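Opinion | Work and Machines

Print this article | E-mail to a colleague

Let the learner drive badly

Thu 11 January

I have spent two years showing robots how to do housework. For the first of them I did it by holding the arms and pushing them through the job, and for the second I have done it by remote control, with a headset on and a grip in each hand. I think most people who write about this work have the wrong idea of what a good demonstration is, and I think the firms who pay for it often do too.

The usual view is that you want the cleanest possible example. You hire people with steady hands, you get them to practise until every run looks the same, and you throw out anything with a fumble in it. At Vatbridge, where I started, we kept 893 runs of a single task, which was putting a folded towel on a shelf. Each one was tidy. The towel started in the same place, the arm came in from the same side, and the whole thing took 20 seconds. When the robot was left to do it alone it managed very well until somebody moved the towel a hand's width to the left. Then it reached for where the towel used to be, closed its fingers on air and carried the air to the shelf.

I don't blame the robot for that. It had never been shown what to do when things were slightly off, and we had taken care that it never would be. Every run in which one of us missed, backed up and tried again had been deleted as a mistake.

Guiding by hand makes this worse. When you have hold of the arm you can feel the weight of the thing and the edge of the shelf, and you correct for them without knowing you are doing it. The robot gets a record of the movement but not of what you felt. You are also standing in the way, which means its camera spends half the run looking at your elbow. I still prefer it for short, stiff jobs such as turning a tap or pushing in a drawer. For anything soft I would choose remote control every time.

Remote control is slower and it is tiring. My first week on the Dindmont rig I could not pick up a sock. But you see what the robot sees and you get no more help than it does, so whatever you work out has to be worked out from information it also has. If I have to stop and look before I grip, then stopping and looking goes into the record, and it should.
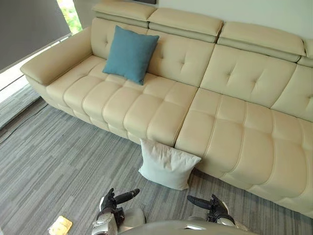 Cushions are the job I would give any new operator, ahead of blocks or cups or anything else with hard sides. A cup has a handle and a right way up, and people stop thinking once they have learned it. A cushion gives way when you touch it. Take a white one on the carpet, propped against the front of a cream leather sofa, with a blue one already up on the seat. There is more than one decent way to go about picking up the white one. You can press in from both sides, or pinch a corner, or tip it forward first. I want all of those in the record, from different people on different days, and I want the ones where it slips.

The objection I hear, and I heard it from the Okafor people in September, is cost. Mixed runs need more of them before the robot settles down, and operators are paid by the hour. That is true. I would still sooner have 20 honest attempts from someone who is finding it hard than the same number from someone who has rehearsed. The rehearsed ones are nearly the same run over and over, and you have paid for every copy.

There is a fair point on the other side about bad habits. An operator who always drags the thing along the floor will teach dragging. At Kallness they deal with this by having a second person watch the runs and mark the ones where the method itself was poor, while leaving the slips alone. It takes patience to tell the two apart, and the marker needs to have done the job themselves. I would spend the money there before I spent it on better gloves or a sharper headset.

Related items
Who should train the trainers?
What a headset does to your neck
Paying operators by the hour or by the run
Letters: in defence of the tidy demonstration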